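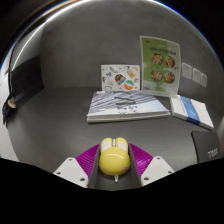

Home
Build notes
Parts
FAQ
Downloads
Contact

Prikidum hand-held gripper: frequently asked questions

These answers apply to revision 2 of the Prikidum, the version with the single trigger and the wide-angle camera. Revision 1 used a different linkage and most of the dimensions below do not carry over. Questions came in by mail or from people building one at the Raptis shared workshop. Mechanical answers are by Orestis Petridis, camera and software answers by Zakhar Hnatiuk.

GENERAL

What does it do?

It is a two-finger gripper held in the hand and closed with a trigger. A camera on top records what the fingers do. The recordings are used to train a small arm that carries the same fingers and the same camera in the same position. There are no motors in the hand-held version.

Do I need the arm to build the gripper?

No. The gripper can be built and tested alone. If you plan to add an arm later, print both sets of finger mounts in one session with the same material and slicer profile. Mounts printed months apart on a retuned machine have come out different enough to shift the fingertips in the video.

Can I build it without a workshop?

Most of it. A printer, a soldering iron, hex drivers and a small vise cover everything except the guide rods, which have to be cut square. We cut ours on the chop saw at Raptis and dressed the ends on a belt sander. A hacksaw and a file will work if you check the ends against a square.

How long does a build take?

Printing takes up most of it. Assembly is one evening for a person who has done it before and a weekend for a person who has not. Leave calibration for a separate day.

FINGERS AND MOUNTS

What are the fingers printed in?

Flexible filament, ribbed, in a fan shape. The ribs let the finger wrap toward the object when the face is loaded. Ours are magenta because a strong color separates well from most household objects in the video. Any saturated color that does not appear on your workbench will do. Avoid gray and black.

My fingers fold sideways under load.

Check three things in this order. First, the print direction: the finger has to lie flat on the bed, with the ribs standing up as walls. Printed upright, the layers separate at the rib roots. Second, the wall count in the slicer. Third, the screws in the mount. A mount with one loose screw lets the whole finger rotate, and it looks like a soft finger when you watch the video.

Why are the mounts angular when everything else is rounded?

The flat faces are references. The mount locates on the carriage by two of them and the screws only clamp. Please do not add fillets to those faces. Two people have, and both ended up with fingers that did not meet at the tips.

Can the mounts be printed in the same flexible material?

No. Use a stiff material. White is convenient for spotting cracks around the screw holes.

Which screws?

The parts list has the lengths. Self-tapping screws hold for a few removals, then the holes strip. Use heat-set inserts if you expect to change fingers often. Set them from the back face so that they pull into the plastic under load.

One finger moves before the other.

The carriages share one linkage, so unequal motion means friction on one side. Take the spring off and move each carriage by hand. It should slide under its own weight when the housing is tilted. If it does not, ream the bore. Sanding the rod makes it worse.

HOLDING OBJECTS

What can it pick up?

Small household and desk objects. A computer mouse is a good upper-middle case for the opening width. The shell is glossy and curved in two directions, and the fingers have to take it on the sides with the buttons facing forward. If your build can hold one level and keep it level while you turn your wrist, the linkage and the springs are in order.

Glossy objects slip out.

Wipe the finger faces with alcohol. New prints carry a film that takes several wipes to remove. If slipping continues, roughen the contact face lightly with a fine abrasive pad, in one direction only. We tried adhesive rubber strips and removed them. They peeled at the tips and stiffened the ribs.

How hard should I squeeze?

Until the ribs just begin to deform. Squeezing to the end of the trigger on every grasp teaches the arm to do the same, and it will crush paper cups.

Can I seat an object back against the housing?

You can, and it will be steady, but record those grasps in a separate session. The housing then carries part of the load and the arm version has a slightly different front plate. Mixed sessions gave us an arm that pushed forward too far before closing.

CAMERA

Why is the lens so wide?

It has to see the fingers, the object and enough of the room for tracking. The cost is strong distortion toward the rim. A straight tabletop bows up at the left and right, and a level row of wall outlets can look as though it slopes. This is normal for the lens. Do not try to fix it by tilting the camera.

The corners of my video are black.

The image circle is smaller than the sensor, so the corners carry nothing. Mask them once in the settings file. A faint bluish or brownish rim at the edge of the circle is lens fringe and falls under the same mask.

The lower part of the picture is black too. Is that a fault?

Some of the bottom is lost on every unit we have built. Compare a still with the reference still in the download folder. If the finger mounts are fully visible, leave it. If the black area reaches the mounts, loosen the two camera screws, rotate the camera up one notch and tighten again.

Tracking drifts during a session.

Tracking needs fixed detail in the background. A plain gray wall over a dark gray table has almost none. Stand flat printed matter against the wall behind the work area: a sticker sheet, a menu poster with food photographs, anything with irregular shapes and several colors. A stack of books with a striped cover also helps, placed near the middle of the table but out of reach of the fingers. Repeating stripes alone are a poor choice. The tracker will lock onto the wrong one.

Whatever you put there must stay put for the whole session. Tape the sheets at the top corners. A sheet that leans will slide, and a slide of a few millimeters shows up as motion of your hand.

Does lighting matter?

Yes. Keep the exposure fixed. A bright strip where the wall meets the ceiling will pull automatic exposure down and darken the table. Measure with the gripper pointed at the work area and lock the value there.

Can I leave cables hanging in view?

A cable that hangs still is harmless. One that swings when a person walks past is not. Clip hanging cables at the lower end.

RECORDING AND SOFTWARE

What software does it use?

Floltadix handles capture and sync. Skiltusex does the tracking and writes out the finger opening for each video frame. Both run on an ordinary desktop machine. Floltadix has to be started first, or Skiltusex will open the camera itself and hold it.

Skiltusex stops with error 391.

It could not find both fingers in the first frame. Start each recording with the gripper open, pointed at the table and empty. If the error stays, the finger color is set wrong. Sample it again under the light you record in.

How many recordings are needed?

For one task on one table, our first usable arm behavior came after 1138 recordings. A fair number of those were poor and were removed later, so a careful operator should need fewer. Fewer than that has not been tested properly here.

How long should each one be?

Under 30 seconds. Open, approach, close, lift, place, open. Stop the recording before you put the gripper down. Recordings that end with the gripper being set on the bench have to be trimmed by hand.

Should I change the background between sessions?

Between sessions, yes. Move the books, swap the posters, turn the boxes to another angle. Then recalibrate and leave everything alone until the session ends.

CALIBRATION AND MAINTENANCE

How often do I calibrate?

After any change to the camera, the fingers or the mounts, and at the start of each session. The routine closes the fingers on nothing, then on the printed gauge block, then opens fully. It is described in the build notes. Keep the gauge block in a bag. Ours was dropped on concrete, lost a corner, and produced a week of bad widths before it was measured.

When do the fingers wear out?

Look at the rib roots. White lines at the bend come first, then splits. Replace both fingers together even if only one is marked, and write the change in the session log.

Do the rods need oil?

No. Oil collects printing dust and sanding dust, and a shared workshop has plenty of both. Wipe the rods dry with a lint-free cloth. If the carriages still drag, use a small amount of dry lubricant and work it in before fitting the spring.

FILES AND PARTS AT RAPTIS

Where are the spare parts?

In the drawer marked with the project name, under the soldering bench. Fingers are bagged in pairs. Please keep the pairs together, and leave the arm mounts in their own box. They look the same as the hand-held ones and differ in screw spacing.

Can I borrow the finished unit?

Monday evenings, on the premises, with Orestis or Zakhar present. Bring your own storage card. The camera's internal memory is cleared at the end of the evening.

Will there be a revision 3?

A change to the trigger spring is being tested. The mount faces and the camera position will stay as they are, so existing fingers and existing recordings remain usable.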